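Ticket: Hand data lags arm data in recorded demonstrations
Product: Zullix teleoperation recorder
Status: Resolved
Priority: Normal
Opened by: Setsuko Takagi, Morikawa
Opened: 14 February 2026

Problem as reported

We record two-handed peg board demonstrations by remote control. The operator wears the Pidine gloves and the arms follow. Live control feels fine. When we replay a recorded episode on the robot, the arms go to the right places but the fingers open late. A peg that the operator released cleanly over the hole gets dragged sideways on replay, because the arm has already started moving away.

It happens on both hands. It is worse when the operator works fast. Episodes from January replay correctly on the same robot with the same board, so I do not think the arms themselves are at fault.

What I have tried so far:
Restarted the recorder and both hand controllers.
Recalibrated the gloves twice, with two different operators.
Swapped the left and right glove receivers. No change.
Replayed at half speed. The release is still late by what looks like the same distance, which I did not expect.

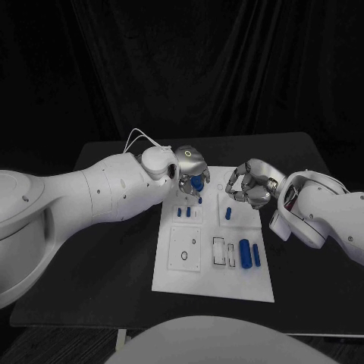

Page 2 of 3

Reply from Zullix support

Thank you for the detail. The half-speed result is useful. If the controllers were slow to act on a command, the fixed delay should matter less at half speed, as the arm would cover less ground in the same time. An error that scales with playback speed is usually in the recording itself.

Please send the following:
1. One bad episode and one good episode from January, in the raw format (not the export).
2. The recorder version and the date of the last update.
3. The output of the clock report, run while the arms are powered and idle.

Also, do you use the Kikness sync box, or does the recorder set the time for everything?

Reply from Setsuko Takagi

Files uploaded. We use the Kikness box for the arms and the head camera. The hands used to be on it too. I checked with the person who did the update and the hands now take their time from the recorder computer. That was not a change we asked for. It may have come in with the new default settings file.

Clock report attached. The hand streams show an offset of 53 ms against the arms. The offset stayed the same for as long as I let the report run.

I stepped through the bad episode beside its camera video. The video and the arm joints agree. The finger joints are behind both of them. 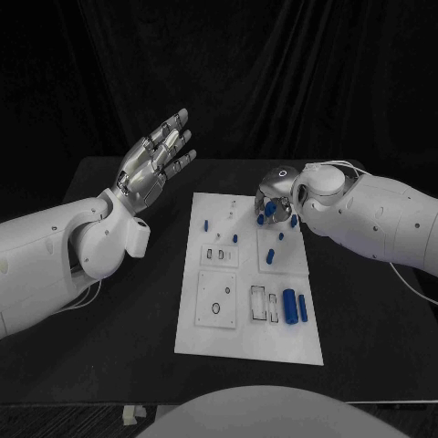 Right hand closed on a blue peg, left hand open and clear of the board.

Reply from Zullix support

Confirmed on our side. The update replaces the time source for any device listed under "end effectors" if the old settings file has no entry for it. Your old file had the arms listed by name and the hands left at the default, so only the hands moved over.

To fix new recordings:
1. Stop the recorder.
2. Open the device settings and set the time source for each hand to "external."
3. Save, then power cycle the hand controllers. A software restart is not enough.
4. Run the clock report again. Anything under 5 ms is fine.

Do not record until step 4 passes. The recorder does not warn about a constant offset, only about one that changes.

For the recordings you already have, the raw files can be corrected because the offset is fixed. Use the shift tool on the hand streams only. Run it on a copy. Exports made before the shift should be deleted and made again, or the old timing will end up in your training set.

Reply from Setsuko Takagi

Steps done. The first attempt failed because I only power cycled the left controller. After doing both, the clock report is under the limit for each hand.
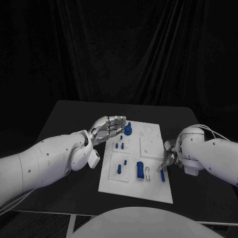 The shift tool ran through nearly 300 episodes without errors, and I replayed 14 of them on the robot. The cylinder and peg episodes are good, and the fingers now let go before the arm moves off. I was most worried about the block task. The rectangular block stands right beside its slot frame, so the carry is very short and a late release has very little travel to hide in. Those replay well too. One fast episode still clipped the edge of the frame, but the operator clipped it in the original video as well, so I have marked it as a bad demonstration and left it out of the export.

Two requests before you close this:
Please have the recorder show the time source for each device on the main screen. I had to open three menus to find it.
Please add the settings change to the update notes.

Reply from Zullix support

Both requests have been passed to the recorder team. The update notes have been corrected. The display change has no release date yet, so until then please run the clock report after any update.

Closing as resolved. Reply to this ticket within 14 days to reopen it.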